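Brurncombe Community Forum > Home and Garage > Sorting the small stuff

Thread: Does anyone have a parts system that survives contact with a household?
322 views

tinsnips_and_regret wrote:
2022-01-06
Spent the holidays going through my late uncle's garage in Brurncombe. The man kept every screw he ever met, all of it in margarine tubs, and every tub labelled "MISC". I've inherited 270 tubs and a strong feeling of being judged. What do people use? I was looking at the Grukura drawer cabinets but they want real money for what is essentially a colour-coded filing cabinet for washers.

marg_on_the_hill wrote:
Grukura is fine if you never intend to move it. I have two. The drawers slide out beautifully, including when you tilt the cabinet to get it through a door.

Ashok Sandhu wrote:
Don't buy anything yet. Tip a tub out, bin the rust, and see what is left. I did my shed in November and most of what I'd been storing was one-inch slotted wood screws with the slots chewed out. I had been paying to heat those.

tinsnips_and_regret wrote:
You heat your shed?

Ashok Sandhu wrote:
My wife has asked the same question in the same tone.

dubey_st_dave wrote:
Disagree with binning. The minute you throw out an odd-sized bolt you will need it. I'm on Dubey Street, come and take my spare jars, baby food size, lids and all. Screw the lids to the underside of a shelf and you can see everything.

marg_on_the_hill wrote:
Jars! Dave, glass over a concrete floor. I remember what your garage sounded like last time.

dubey_st_dave wrote:
That was one shelf.

quietplumber wrote:
Open trays. I've gone through drawers, jars, tackle boxes and the Brustix bags with the zipper that isn't one, and I keep coming back to trays on a bench. Drawers are where parts go to be forgotten. You need a decent stretch of flat surface and you need to keep the cat out, but you see what you have and you stop buying a third bag of it.
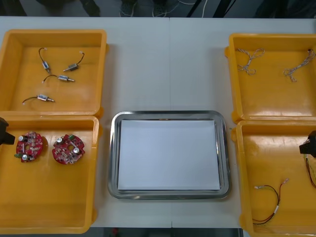

The other rule is one kind of thing per tray, and no tray for "might be useful". I broke that one in my first week and the might-be-useful tray is now a bucket.

marg_on_the_hill wrote:
And when someone opens the garage door in a wind?

quietplumber wrote:
Then you get to sort again. I find it calming.

dubey_st_dave wrote:
So trays don't work either. Noted.

Ashok Sandhu wrote:
Trays are fine if you live alone. In my house any flat surface is a place to put the mail. I'd have hydro bills in with the hose clamps by supper.

tinsnips_and_regret wrote:
Update: did the first tub. It contained 747 finishing nails — my nephew counted, he's eight and it was raining — plus a single earring and a key. Nobody in the family owns up to the earring. The key doesn't fit anything.

dubey_st_dave wrote:
Keep the key.

Ashok Sandhu wrote:
Do not keep the key.

marg_on_the_hill wrote:
Put it in a tub and write MISC on it.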